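The Basket Is Not the Plan
Speaker notes, Yesenia Guzmán
Temdale Home & Workshop Evenings, 10/07/2024
Running time 35 minutes, plus questions, plus the person who wants to discuss label makers

Slide 1. Title

Wait for the chairs to stop scraping. Say hello. Thank Temdale for the coffee, even if it's the same coffee as in August.

Start with the confession. I have organized other people's tables, drawers, benches and pantries for a living since I left the school supply business, and at home I have a kitchen drawer that can only be opened by a person with thin wrists. I know what's in there. It's the turkey baster holding the door shut.

Ask for a show of hands: who bought a container in the last month? Who knew what was going in it at the time of purchase? Let them laugh. Leave my own hand down for the second one.

Slide 2. What we're talking about

Tonight is only about open plastic baskets and trays on flat surfaces. Desks, craft tables, potting benches, the end of the kitchen counter where mail goes to retire. Lids are another talk. Closets are another talk, and a longer one, and I charge for it.

The receipt goes up on this slide. When I cleared out the Brabec house I found $264 worth of storage containers in the hall, still nested inside one another with the stickers on. Mrs. Brabec had bought them to deal with the clutter in the hall. Pause here. Read the number again, slower.

She gave me permission to tell this story. She asked me to add that they were on sale.

Slide 3. One big basket
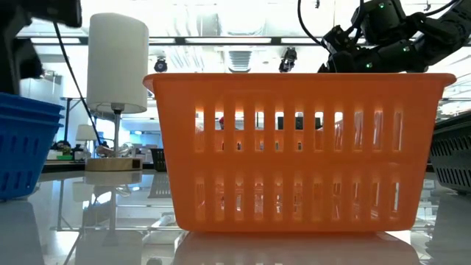 Slide 3: Orange basket on a white tabletop, lamp to the left.

Start with the appeal of the big basket, and be fair to it. It's cheerful. It has a good thick rim you can get your fingers around. You put one on a table and the table looks handled, as if a competent adult passed through on her way to somewhere else.

Talk about the slots. Two rows of tall narrow ones with a solid band across the middle. Slots are the honest feature on any basket, and people shop as though they were decoration. With light coming from behind you get hints through them – something small and red through one on the left, something dark and rectangular near the middle – and you have to go around to the other side to find out what it is. Imagine that at six in the morning with one shoe on.

Then the footprint. Point at the reflection in the tabletop. A glossy white top shows you everything twice, so if you suspect your basket is too big for your table, polish the table.

Rules of thumb for the big basket:

It's for moving things from one room to another. Fill it, carry it, empty it, put it away.

It's for one kind of thing if the things are big. Balls of yarn, yes. Dish towels, yes. Charging cables, no, you'll pull out one cable and get all of them plus a glove.

If it has been on the table for a week and you can't say what's at the bottom, it has stopped being a basket and turned into a geological site. Tip it out onto a sheet and start again.

(If there's time, the story about the passport. If there isn't time, skip it, the short version makes me look worse.)

Slide 4. The lamp question

Somebody always asks about the lamp, so get in first.

Keep the lamp. People clearing a table go after the lamp because it's tall and easy to blame. A lamp earns its square of tabletop every evening. Put it to one side or in a far corner and let it stay there, and plan everything else around it. White shade, plain base, fine. If yours has a fringe, that's between you and the fringe.

The related point is cords. Decide where the cord goes before you decide where the trays go. I have done it in the other order for years and would like those afternoons back.

Slide 5. Counting, once, and then never again

Warn them that this is the only slide with homework in it.

At the Cluvov offices I was asked to sort out a supply table shared by two departments who were not speaking. I emptied it and counted. There were 1,613 loose items. Of those, 864 were paper clips. I wrote this up for the manager and he asked whether we needed a bigger basket.

Give them a second with that.

You count once to see what you've got. The number will be ridiculous, and it will be made up mostly of one ridiculous thing. Remove the ridiculous thing to its own container (at Cluvov it was a coffee can) and what's left is a normal amount of stuff that normal people use.

Don't count again. I had a client who kept a spreadsheet. His table was lovely and his family ate dinner standing up.

Slide 6. Breaking up the big basket

The move from one big basket to several small ones is where most people go wrong, and they go wrong by buying a set. Sets come in the numbers that fit the packaging. I own a Stalisa drawer divider kit with seven compartments, and I have four kinds of thing, so three compartments now hold what I can only describe as grit.

Do it in this order:

Sort into piles on the bare table first. No containers in sight. If you can see a container you'll start sorting to suit it.

Name each pile out loud. If the name has "and" in it, look again. "Tape and glue" passes. "Batteries and candles and that thing" doesn't.

Match a tray to each pile, smallest one that works. A tray with some air in it is fine. A tray with a hill in it will be a landslide by the weekend.

Use color for who or for what, and pick one. I've seen a household where blue meant the older kid and also meant urgent. That was a tense house.

Lay them out and then live with them for a few days before you stick anything down.

Slide 7. Six small ones

Hold this one up for a while and drink some water.

Six containers across one white tabletop: two black trays, two orange baskets, two blue baskets. Pairs of colors are a very good place to start, as they let you split a job in half. Orange for paper coming in, orange for paper going out. Blue for tools you use daily, and blue for the ones you claim to.

Ask the room which one they'd reach for first. People pick the blue on the left or the orange near the bottom. Those are your prime spots and they should hold the things you touch most. The row at the far edge is for things you need weekly. At home, my far edge holds the stapler, and the stapler knows what it did.

Mention the fine holes in the sides. Small mesh is kinder than big slots if you keep beads, screws or anything with an escape plan. The price is dust, which settles into a grid of tiny holes and has to be talked out with an old toothbrush.

Point out the black tray lying at a slight angle. I like it. A table where every tray is squared off is a table people are afraid to use, and they'll start piling things on the chair. Some drift is a sign of life. If it bothers you, go ahead and straighten it, but only in your own house. I've been asked to leave a dentist's office.

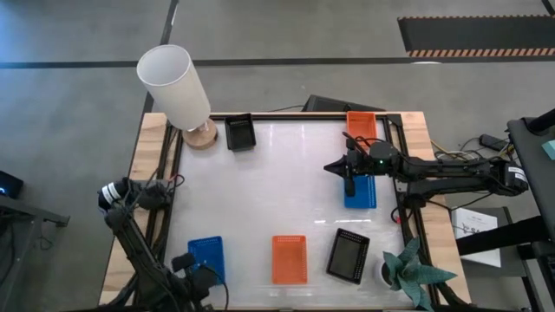 Slide 8. The edge

A short slide, but it saves plates.

Look at what runs around your tabletop. A rail or a raised frame will stop a pen from rolling. It also collects crumbs with real dedication. If you have one, leave a finger's width between the tray and the edge so a cloth can get in. If you don't have one, keep the round objects in the middle of the table and keep the cat informed.

Floors count too. If you work over bare concrete, whatever falls will either bounce under the one thing you can't move or break in front of a guest. Put the heavy tray and the glass things toward the center.

Slide 9. Keeping it going

The five minutes at the end of the day. I know. I hate it as well.

Do one tray per evening. Take out whatever wandered in. Return it. Stop. If you feel inspired and want to do all six, sit down until it passes, or you'll do six tonight and none until spring.

Anything without a tray goes in the big basket, which you kept, for carrying. Walk it through the house and drop things off like a very slow bus. The basket must come home empty. Mrs. Brabec does this with the radio on and reports that her hall has a floor.

When a tray overflows, take something out of it. Do not buy the next size up. I say this as a woman with every size.

Slide 10. Questions

Likely ones, with answers I've practiced in the car:

"Wire or plastic?" Plastic on a shiny top, wire on a shelf. Wire scratches, and you'll only find the scratch when your mother visits.

"Should I label?" Label the tray if more than one person uses it. On your own table you're leaving notes for somebody who already knows.

"What about the junk drawer?" Every house gets one. Two is a lifestyle.

"My husband puts everything in the wrong basket." Ask him where he'd expect to find it, then move the tray there. It costs you nothing and he'll think it was his idea. Do not look at anyone's husband while saying this.

"Where did you get the trays?" Say a hardware store. Remind them of the $264. Remind them to check the hall first.

Pick up the handouts from the back table on the way out. Bring the coffee cups to the hatch. Return the clicker this time.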